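Progress report, October
Grikasberg home networking and workshop fit-out, second payment period
Prepared by Sipho Magagula for Afaf Akl

Afaf, sorry for the rush on this, writing it between two deliveries. You asked for what's done, what's spent, what's stuck. In that order more or less.

Where we are

Short version: network side ahead, carpentry side behind. The ground floor at Grikasberg has power and light. Dark floor stays as it is, we dropped the idea of painting it, saves us a week and the paint. White wall panels are up in the practice area. Need a wipe before the open evening but that's all.

The practice bench for the cable course is in use. This is the part your grant was mostly for, so a bit more detail. People learn to plug up and label a home router, port by port, and find a fault when a cable is in the wrong socket or not seated. We went with white routers with the blue port panel, four ports on it in a row. Easy to see against the white which makes a difference for folks with poor eyesight. Yellow cable for the practice runs. 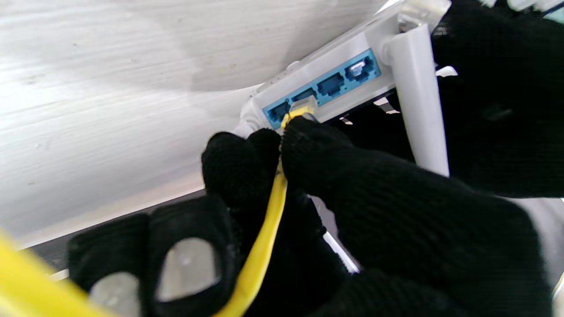

Cables came from Rocha, routers through Astuletti. Rocha delivered on time. Astuletti short-shipped us the first time and then sent the remainder without a packing slip, so the invoice took some untangling. Sorted now. Copies are in the shared folder under Networking, not under Equipment where I first put them.

Course notes are at draft three. The section on seating the plug got rewritten because people were pushing at an angle and stopping before the click. New wording: line up the tab, push straight, listen, tug lightly. Four steps and it fits on the card. Still to write: the page on moving the antennas, and the page on what to do when the lights say one thing and the laptop says another. Zostville wants to borrow the cards when they are finshed. I said yes in principle, please shout if the grant terms say otherwise.

Money

Total for this period 2000. Spent so far 1805. Of that, 695 went on routers and cable, 400 on timber and fixings, the rest on electrical work and the wall panels. The remainder is being held for shelf brackets. I don't expect to ask for more before the end of the period but see below about the boards.

Carpentry

Behind. The boards for the router shelves were cut in Zostville and a few came back with the cable slot in the wrong place, too near the corner. I'd sooner recut than live with it, the cable has to bend hard to get through and it'll work loose over a winter of people pulling on it. Some offcuts can be used for the small stands so not a total loss. Edges want sanding on nearly everything. Pale wood shows every knock and we've been leaning boards against things and laying them on the floor, my fault, there is no rack yet. Rack is next on the list, before any more timber comes in.

Brackets: metal, clamp type. Tried one on a scrap piece and it held the weight of a router fine, two routers it sagged a little. So one router per bracket for now, until we find something stiffer.
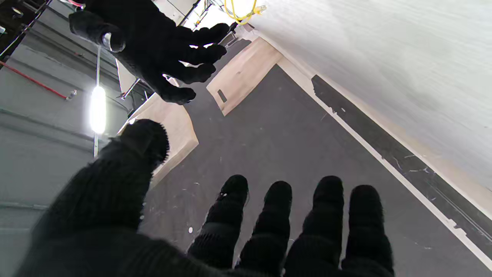
Will the shelves be ready in time for the second group of learners?
The first run of shelves should be up before they start, and the remaining ones will follow once the recut boards are back from Zostville. The bench can take the whole group in the meantime so no sessions need to move.

That was the main thing you raised on the phone so I wanted it in writing.

Stuck or slow

The broadband line into the building. Provider keeps giving us a morning slot and then moving it. Until it's in we can teach plugging up and labeling but not the part where you get online and test the speed. I've moved that part to the last session to buy time.

Storage. Cables are in bags hung on nails by the door. Works, looks terrible. Would like drawers, not asking for them out of this budget.

Floor needs a proper sweep after every cutting day, bits get everywhere. Have put it on the closing up list with the lights and the back window.

Next period

Rack built. Boards recut and sanded. Brackets ordered once I have tried the stiffer type. Course cards to print, after you've had a look at the wording. Antenna page written. Open evening at Grikasberg, starts 6 pm, you're welcome to bring whoever you like from your side, just tell me how many so I can put chairs out.

Need from you: a yes or no on lending the cards to Zostville, and whether the bracket money can roll over if the supplier is slow. An email is fine, I'm mostly on site and the phone reception in there is bad.

Sipho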